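Home | Rods | Reels | Line | Lures | Contact

Postell Casting Spoon, Silver
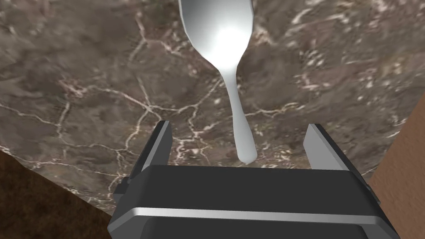 Silver spoon, shown upright.

The Postell is a casting spoon for bass and walleye in open water. It comes with a split ring and one treble hook, 2 to a pack. Let it sink on a slack line, lift the rod, and let it flutter back down. Rinse after use in salt water. Orders placed before noon ship the same day.

Sign up for our newsletter and get December specials by email.

Comments (2)

Henryk Duda: Caught 4 walleye off the dock with mine. Hook could be sharper.

Danuta Jabłońska: Do you still carry the Lalletti in gold?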